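Drimham workshop, notebook – November, entry 43

Started 8:15. Second go at the hide glue batch for the Toom chairs. The first batch set too fast in the cold end of the shop and left two stretchers sitting proud of their sockets. Those have been steamed out and cleaned back to bare wood.

Soaked 100 g of granules in 180 ml cold water overnight. By morning all swollen, no dry grains at the bottom. Warmed in the double pot to 60 C and held it there. Skimmed once. Ran off the brush in a thin string, a bit heavier than I like, so added a spoonful of hot water.

Split the batch into 3 jars:
A – plain
B – with 5% urea
C – with 10% urea

Open time on beech offcuts, shop at 17 C:
A – under a minute, gelled before the clamp was tight
B – about four minutes
C – nine minutes, still tacky at the edge when I pulled it apart

B looks right for the stretchers. C is comfortable to work with but I don't trust it on a chair that gets leaned back in. Test joints from all three are in the rack, pencil marks on the end grain. Leave them alone until they have had two full nights.

The Flesham granules smell stronger than the last sack and the color is darker. Lot 1639, written on the lid. If B fails I will try the old sack again before blaming the urea.

Also need a finer thermometer. The one on the pot reads two degrees high against the kitchen one. 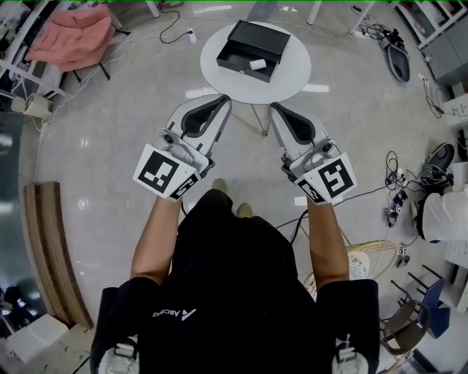
Leokadia Makowska thinks B will creep if the shop gets damp again, and wants a fourth jar at 3% before any of it goes near the chairs. Fair enough. Granules for jar D are in to soak, 4:40 pm.

To do: cut six more beech offcuts, same width. Ask Oliwia for the brass weights back.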